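Sentence Structure and Attribution in Satirical News Copy: Project Report
By Gilang Mangundap and Temitope Obi
February
14 shares | 2 comments

The project tested whether satirical news items can be separated from straight news items by sentence structure and quotation practice alone, with vocabulary and subject matter removed. The straight items came from the politics pages of the Lirnonstead paper. The satirical items came from the archive of Stondska, a humor site that copies the layout and tone of a wire service.

We collected 2000 items, 1000 from each source. Headlines, datelines and photo captions were stripped. Anything shorter than 100 words was dropped before the count was made, and letters and opinion columns were excluded. Two items on Stondska turned out to be corrections, written seriously, and were replaced with the next items in archive order.

Each item was run through Koratance, which tags parts of speech and marks the start and end of direct quotations. All nouns, names and main verbs were then replaced with neutral tokens. The remaining text kept its punctuation, its function words and the verbs of attribution (said, admitted, added, confirmed).

The tagger had trouble with nested quotations. Where a speaker quoted a second speaker, the inner quotation was often assigned to the reporter. We corrected these by hand — this took longer than the rest of the preparation. 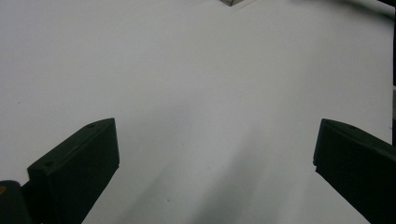 Which single feature separated the two sources best?

The position of the first direct quotation did. In the satirical items it usually opened the second paragraph, while in the straight items it tended to come later, after background on the vote or hearing being reported.

Verbs of attribution were the second most useful feature. Straight items used "said" almost without exception. Stondska items moved between "admitted," "confirmed" and "acknowledged," often within one paragraph. Sentence length was a weak feature. Satirical openings were long, but so were straight openings on budget stories, and the two groups overlapped too much for a cutoff to be set.

Stondska may have only a few regular writers. Its items carry no bylines, so the classifier may have learned the habits of those writers and little about satire in general. A second satirical source would be needed to check this. We had planned to raise the total to 3000 items with a third site, but its archive could not be downloaded in plain text.

The split between training and test items was made at random. A split by publication date would be stricter, as it would keep several items on one scandal or election from landing on both sides. Obi has started on the date split using the existing files, and the scripts need no changes apart from the sorting step.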